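Strata storage cage not on title, who pays to move it?
Posted in Property & Strata by Zirnent 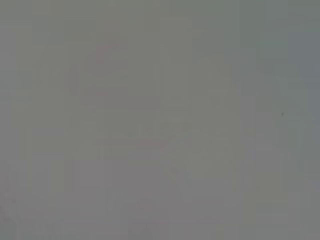

Details
Buying a two-bedroom unit off the plan, lot 108. The contract lists a car space and a storage cage, but the draft strata plan shows the cage on common property. The developer says a by-law covers it. Is that equivalent to title?

Pastel
No. Exclusive use under a by-law can be changed later by the owners corporation, usually with your written consent. Check that the by-law is registered before settlement. My conveyancer charged $400 to review ours.

Mohammadi
Same at our place, never had a problem.

Atness
Check the area schedule as well. Ours counted the cage in the internal area, a difference of about 2 square metres.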